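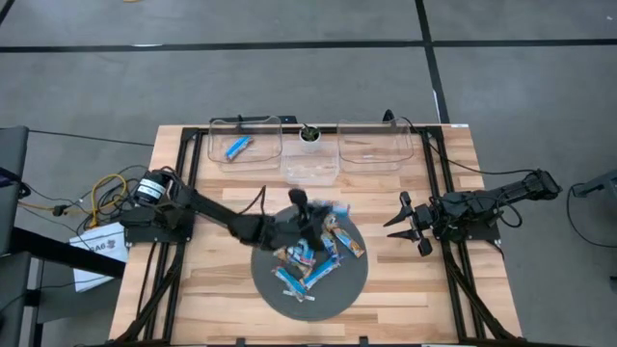

Figure 3. Work table with three clear plastic containers and a potted plant, seen from above the near edge.

4.2 Message mapping and queue behavior

The integration layer between the warehouse system of Fasberg and the order system of Cestell was built in two steps. In the first step, all messages were sent synchronously. The sender had to wait for the answer of the receiver before it could continue with the next order. This design is simple to understand and simple to monitor, but it creates a strong dependence between both systems. When the order system was stopped for maintenance in May, the warehouse system also stopped sending, and the open orders had to be entered again by hand.

In the second step, we placed a persistent queue between the two systems. The adapter on the sender side writes each message into the queue and confirms it at once. A second adapter reads the message, applies the mapping and calls the receiver. If the call fails, the message stays in the queue and is tried again after 40 seconds. After 14 failed attempts it is moved to an error queue, where an operator can correct it and start it again.

The mapping itself was kept outside of the adapters. It consists of 115 field rules, which are stored in one table and are read by the adapter at start time. Most of the rules only copy a value from the source field to the target field. The others change a date format, look up a unit code or join two fields into one. We decided against writing rules as program code, although the tool Giso allows this, because in the earlier project of Dimitriou (see Section 2) such rules became difficult to test when the original developer had left.

One problem should be described in more detail. The queue keeps the order of messages only inside one partition. In our first configuration, the partition was selected by the message identifier, and therefore two messages for the same order could be processed in the wrong sequence. For example, a cancellation could arrive at the receiver before the order which it cancels. The receiver rejected the cancellation and later accepted the order. We changed the partition key to the order number, and with this key all messages of one order pass through the same partition. The price of this change is a less even load, as large orders with many updates now occupy a single partition.

Duplicate messages are treated on the receiver side. Each message carries a key which is made of the order number and a version counter. The receiver stores the keys for 20 days and ignores a message when its key is already known. Stojan Papadopoulos proposed to check for duplicates in the queue instead, but this was not possible with the installed release.

The settings for the retry interval and for the error queue are the same in the test system and in the production system. Only the addresses of the endpoints and the user credentials are different. They are kept in a separate configuration file, so that a transport between the systems does not overwrite them. The measurements of the processing time for both designs are given in Section 4.3.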